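Folding on the Bed, Again

I promised to write about my December cleaning, and I begin with the laundry. It is the part which never finishes.

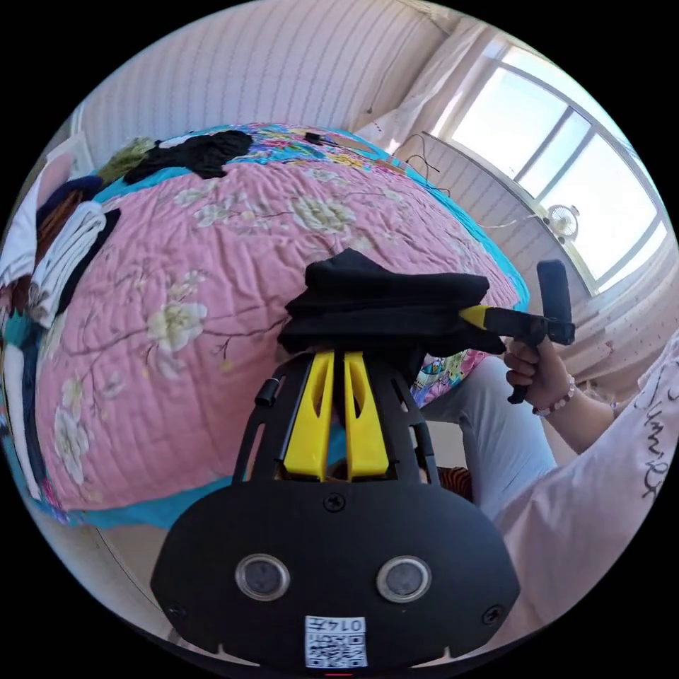 The bed is my table

I live in Drellstead now for a few years, in an apartment with one bedroom and a kitchen where two people cannot stand at the same time. When I rented it, I told everyone that I would buy a proper table for folding. I measured the wall by the window, I even drew it on paper with the chair and the lamp. The table was never bought. In the meantime I discovered that the bed has the right size for everything, also for sheets.

My pink bedspread with the big flowers, the ones that look like peonies on dark branches, is a good surface for folding because the quilting holds the clothes a little. On a smooth cover the T-shirts slide away when you pull one corner. On a quilted one they stay. I like also the turquoise border, because I use it like a ruler. I put the bottom of a shirt along the line and then I can see if I am folding straight. My grandmother used the edge of the ironing board for the same thing, and she was very strict about it.

The only bad side is that you must finish. If you leave the piles on the bed at four o'clock, you will meet them again at eleven at night, when you are tired, and then everything goes on the chair. I know this chair very well.

Black clothes

I fold the black things first, in daylight. It took me a long time to learn this. In the evening, with the lamp, I cannot tell black from dark blue, and I have gone to work with two different socks more than once. By the window in the morning it is easy.

Black also shows everything. Every hair, every piece of paper tissue that was forgotten in a pocket. So before folding I lift each piece by the upper part and let it hang, and I look at both sides. If there is lint, I take it away with my hand, a bit damp. I had a roller with sticky paper, but the paper was finished quickly and the refills are expensive for what they are.

My friend Flurina Nägeli told me to wash black clothes inside out and in cold water, and to close the zippers. I was doing the cold water already, but not the inside out. Since the autumn I do both and I think the color stays better. I cannot prove it. Maybe I only look at them with more love now.

How I fold

There are many videos about folding and I have watched too many of them. Some people make small envelopes that stand up alone in the drawer. I tried this for one whole winter. The drawer was beautiful for a week, then I took out one shirt from the middle and all the others fell down on their faces.

Now my method is simple. For a shirt, I fold it in half the long way, sleeve on sleeve. The sleeves go back over the body. Then I fold from the bottom to the top, two times. I press with the flat hand so that the air goes out. Pants are in half and then in three. Sweaters I fold very loosely, because a hard line in the wool stays there until spring.

I keep the soft, shapeless things for the end — scarves, thin cardigans, the kind of garment which has no real corners. With these I do not try to be perfect. I hold two ends, shake once, bring the ends together, and what comes out is what comes out.

Underwear I do not fold. Manuela Greco, who was my roommate when I studied, ironed hers. We are still friends.

Where everything goes

The wardrobe has four shelves, and for a long time I put things where there was a hole. This month I took everything out and gave to each shelf one job. On the top are the things for summer. Under them the sweaters, then shirts, and at the bottom the pants, since they are heavy and I don't want to lift them over my head.

The sheets and towels do not fit with the clothes, so they live in a box under the bed. I folded each set of sheets and put it inside its own pillowcase, and I was surprised how much this helps. Before, I had to open three sheets to find the one with elastic. Now I pull out a pillowcase and the whole set comes.

I also made a bag for giving away. It has one dress which I bought for a wedding in Pruvville and wore for nearly 2 hours before I spilled soup on it (the soup went out, but the feeling stayed). There are two blouses with sleeves too short for me, and a gray skirt that I kept only for its good pockets. I was ready to put in a black cardigan too, but then I folded it and it looked so neat that I put it back on the shelf. I know it is not a reason.

The hour on Sunday

I tried to fold a little every day, as many people recommend. For me it does not work. I come home, I see three dry socks on the rack and I feel that this is not enough to begin. So I collect everything and do it on Sunday morning, with coffee on the windowsill and the radio on. With music it takes me 60 minutes for two baskets. With a talk program it takes longer, because I stop with a shirt in my hands to listen.

I wear soft clothes for it, my light gray pants and something wide on top, nothing that presses when I sit down. I fold sitting, by the way. Many people stand by the bed and bend, and after the second basket their back hurts. If you sit close and bring the piece toward you, the arms do the work.

Next time I want to write about the kitchen cupboard, where I have found so far two open packages of lentils and the lid of a pot that I do not own anymore. If somebody has a good idea for storing lids, please write it in the comments. I have a narrow space next to the stove, as wide as my hand, and at the moment there is only a broom in it.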